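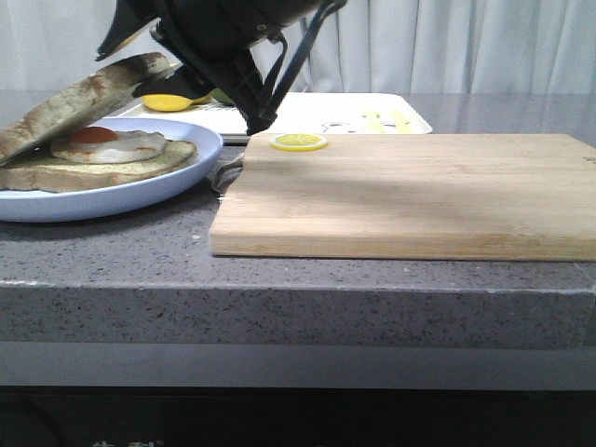 An egg sandwich with its lid up, and a slice of lemon on the cutting board.

Stonby Kitchen Science for Kids, Number 17
What's Going On Inside a Sandwich?

A sandwich looks like one of the simplest foods there is. Bread, filling, bread, done! But if you lift the top slice and take a good look, there's a lot of science squashed in there. There are bubbles, there's a liquid that has turned into a solid, and there's a color that wasn't there until heat came along.

Let's take an egg sandwich to bits and find out how each part got that way.

Why is bread full of holes?

Pull a piece of soft bread apart and look at the torn side. It's full of little holes, like a sponge. Bakers call this soft inside part the crumb (yes, the whole thing, even when it isn't on the floor).

Every one of those holes used to be a bubble. The bubbles were made by yeast, a tiny living thing in the same big family as mushrooms. Yeast is so small that you could line up 200 of them across one millimeter, and a millimeter is only as wide as the tip of a sharp pencil. When yeast is mixed with flour and warm water, it starts eating the sugars in the dough. As it eats, it gives off a gas called carbon dioxide - the same gas that makes soda fizzy.

Now the gas wants to get out, but the dough won't let it. Flour has proteins in it, and when you add water and knead, they join up into a stretchy net called gluten. The net blows up like thousands of tiny balloons stuck together, and the whole lump of dough gets bigger and bigger. If you've ever peeked under the towel and seen a puffy dome where there used to be a little ball, you've seen yeast at work!

Then the dough goes into the oven. An ordinary loaf might bake for 35 minutes. The heat makes the gas spread out even more, so the bread gets one last big push upward. After that the yeast dies, the stretchy net sets firm, and the bubbles are stuck in place for good. 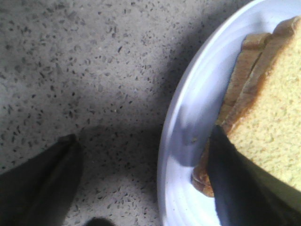 Some breads have big, wild holes you could lose a pea in, and some have holes so fine that you have to look closely to spot them. Wet dough usually makes bigger holes. Dough that has been kneaded well and pressed into a pan makes small, even ones. Small holes are great for sandwiches, by the way. Jelly can't drip through them so easily!

Why is the crust brown?

The inside of a loaf and the outside of a loaf are made of exactly the same dough. So why is one pale and soft, and the other brown and chewy?

The answer is water. The middle of the loaf stays damp while it bakes, and damp things can't get much hotter than boiling water. The outside dries out, so it can get a whole lot hotter. Once it's hot and dry enough, the proteins and sugars on the surface begin to react with each other. They make brown colors and hundreds of new smells and tastes. Scientists call this the Maillard reaction (say it "my-YAR").

Toast is the same thing all over again. You take a slice that is already baked, dry out its surface, and brown it a second time. It's why toast smells so much stronger than plain bread, and why everyone in the house seems to turn up when you're making it.

Keep going too long and the brown turns to black. Then you've gone past toasting and started burning, and that tastes bitter.

How does a runny egg turn solid?

Most things get softer when you heat them. Butter melts, chocolate melts, ice cream makes a mess of your sleeve. Eggs do the opposite. They go into the pan runny and come out firm. Isn't that odd?

Inside an egg there are lots of proteins floating in water. Each protein is like a long piece of string, all folded up in a little bundle. When the egg warms up, the bundles shake loose and unfold. Now there are long strings everywhere, bumping into each other and sticking together. They make a tangled web, and the water gets trapped inside it.

The clear part of the egg goes white because of that tangle too. Light used to shine right through. Once the strings are knotted up, the light bounces around in all directions, and your eyes see white.

You can't untangle it again, either. Put a fried egg in the refrigerator and you'll get a cold fried egg.

And the yolk? Its color comes mostly from what the hen ate. Hens that eat lots of corn, grass, or marigold petals lay eggs with deep yellow or even orange yolks. Hens that eat pale grain lay eggs with paler ones. The color doesn't tell you if the egg is better for you, but a bright orange yolk does look pretty wonderful on a sandwich.

What about the lemon?

Lots of cooks keep a lemon close by. Lemon juice is an acid, and acids taste sour. A few drops can make rich foods like egg or fish taste fresher.

If you cut a lemon across the middle, you'll see it's divided up like a wheel. Each section is called a segment, and each segment is stuffed with tiny juice sacs shaped like teardrops. The thin white lines are the walls between them. The yellow outer skin has oil in it, and the oil is what you smell when you scratch it with your fingernail. Try it!

Be a bread detective

Ask a grown-up for 2 different kinds of bread - one soft sandwich loaf and one crusty loaf would be perfect. Tear a slice of each one in half and look at the torn sides through a magnifying glass. Draw the holes you see. Are they round, or stretched out? Are they bigger in the middle or near the crust?

Next, press your finger gently into the soft part of each slice, then lift it off. Watch what the bread does. Fresh bread often springs back, while older bread is stiffer and may crumble.

You can do a smell test as well. Close your eyes and sniff the crumb, then the crust. Do they smell the same to you? Get someone else to try, and write down the words you both used.

When you've finished, put the pieces back together with something tasty in between. Ask a grown-up to do the frying if you'd like an egg in yours.

Words to know

Crumb: the soft inside of bread.
Yeast: a tiny living thing that makes gas bubbles in dough.
Gluten: the stretchy net that holds the bubbles in.
Protein: one of the building blocks of food, found in eggs, flour, meat, and beans.
Segment: one section of a lemon or an orange.

Next time: Why does popcorn pop?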